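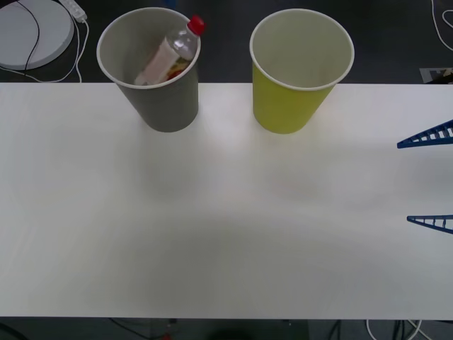
Making elderflower cordial at home

If you've never made your own cordial, please have a go this year! It takes one evening of picking, a night of doing nothing and a quick strain the next day, and the smell in the kitchen is gorgeous. I make mine every summer in Darkum, where the lane down to the allotments is lined with elder on both sides, and I still get excited when the first heads open.

What you need

25 elderflower heads, fully open
1 litre of water
500 g caster sugar
2 unwaxed lemons
25 g citric acid (chemists and home brew shops have it)
A big lidded pan, a sieve and a clean muslin

Step 1: Pick on a dry day

Go out once the sun has been on the flowers for a few hours. You want creamy, open heads that smell of honey and lemon. Leave any that have gone brown or smell a bit like cats (you'll know it when you meet it!). Give each head a gentle shake outdoors to send the beetles home, and don't wash them, as the pollen is where the flavour lives. Snip off the thick green stalks, which shouldn't go in the pan.

Step 2: Make the syrup

Heat the water and sugar together slowly, stirring until you can't feel any grains under the spoon. Bring it just to the boil, then take it off the heat. Pare the lemons in wide strips, slice what's left and drop the lot in with the citric acid. Let it cool for ten minutes, push the flowers under, put the lid on and leave it overnight.

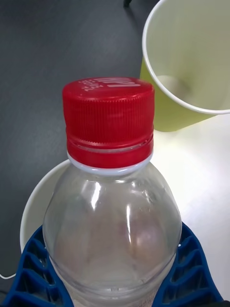
Step 3: Strain and bottle

Line the sieve with scalded muslin and let the cordial drip through in its own time. Squeezing makes it cloudy, though it tastes just as good. For bottles, I like clear ones, so I can admire the colour, and a screw cap like this red one, with ridges down the side, is easy to grip with sticky fingers. Glass is best if you can get it, and it needs to be properly sterilised. Fill to just below the neck and close up straight away.

Step 4: Keep it cold

It lasts a month in the fridge, or you can freeze it in small tubs

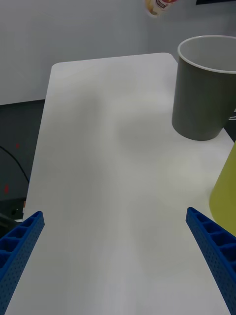

and bring one out in August, when the elder has long gone over and everyone wants something cold. Mix one part cordial to six of fizzy water, or spoon it neat over strawberries. I had some on rice pudding last Friday and went back for a second bowl.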